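Woven placemats on a dark table – yes or no?

Home & Kitchen > Dining and tables

gwen_harries wrote:
Settle something for me. We've got a long black table against the wall in the kitchen and I've put a grey woven placemat down at one end. I love it. My sister says grey on black looks gloomy and I should go for cream or a mustardy colour. The mat's a Hernell, 13 dollars, wipes clean. Before I buy more, what do you lot reckon?
– Gwenllian

pughfan wrote:
Your sister's right, sorry! Dark on dark disappears at night. We had a charcoal set from Pugh and dinner felt like eating in a cave. Swapped to a straw colour and the whole kitchen cheered up.

TarunN wrote:
Disagree with pughfan. A pale mat on a black table shows every splash of curry, ask me how I know. Grey hides a lot and the weave hides the rest. What I'd worry about is heat. Some of those woven plastic ones go wavy under a hot pot, so keep a proper trivet or a square pad handy for anything off the stove.

gwen_harries wrote:
Ooh, good point about the heat, Tarun. I do have a thick grey pad with a little loop on it, and it lives up the other end with a round board on top. The mat is really only for plates and mugs.

mossy_kettle wrote:
Can I be annoying and say skip mats altogether? A black table looks best bare. I've got a Wosa one and all it ever gets is a tea towel chucked on the end.

pughfan wrote:
Bare! With kids? Mine would have fork scratches in it by lunchtime.

mossy_kettle wrote:
No kids, one very clumsy husband. It's survived so far :)

TarunN wrote:
Any chance of some photos, Gwenllian? Hard to judge a colour from a description, and I'd like to see how tight the weave is. My Kudska ones were so open that crumbs went straight through and glued themselves to the table.

gwen_harries wrote:
Fair enough! Here you go.
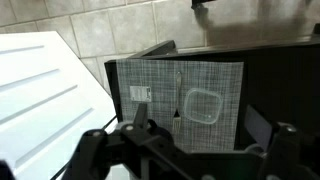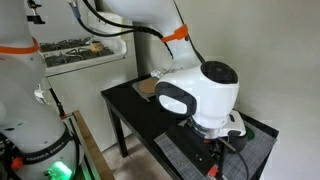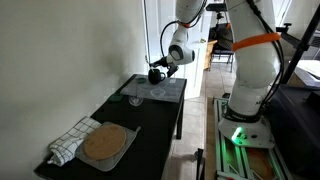

Grey mat on the black table – fork on it in the first one, black mug in the last.

TarunN wrote:
Nice tight weave in that first one, and I like the bit of a plaid look. Get the rest of the set, I say.

pughfan wrote:
Okay, it's better than I'd pictured. I'd still go lighter, but the white cupboards would help a fair bit.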